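3.2 Simulated cable-handling task

All policies were trained on the Akis task set, which covers the unplugging and re-seating of cables on a raised rack. We rebuilt the bench at our Losport laboratory in simulation. The arm is fixed to a flat grey tabletop, with the rack and its hanging cables beside it. Room textures, wall colours and light direction were changed between episodes, so that a policy could not lean on any one background. The cables are modelled as chains of short rigid links, and their shadows are rendered in full.
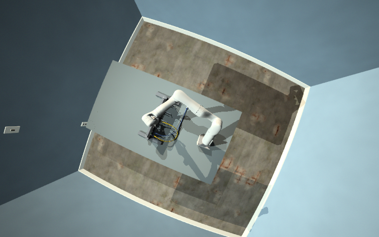
Why was the full room rendered when only the rack matters to the task? The overview camera was one of the two inputs to the policy, and early versions trained against a blank background did poorly once the background was changed.

Each policy was trained on 900 scripted episodes. A further 14 rack layouts were held back for testing and never used in training. An episode ended when the connector was seated or after 400 control steps, whichever came first. The scripts were written by Dörte Hagedorn and follow the order of moves used by fitters at the Oltmanns plant in Dutville – approach from below, line up, then push.

The second input came from a wrist camera with a wide circular field of view. It keeps the fingertips and the underside of the rack in view together, which matters most in the last part of the approach. We did not correct the lens distortion. Straight edges therefore look bowed in the input, and the policy has to learn this along with everything else.
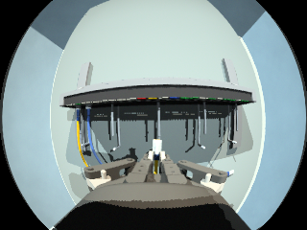
Figure 3. Simulated wrist view, with a white connector held upright between the fingertips beneath the rack.

Removing the wrist view lowered the success rate on every held-back layout. Removing the overview had a smaller effect, mainly on layouts where two cables crossed. In these cases the gripper tended to approach on the wrong side of the second cable and push it along – a fault that longer training did not cure. Section 4 gives the results for each layout.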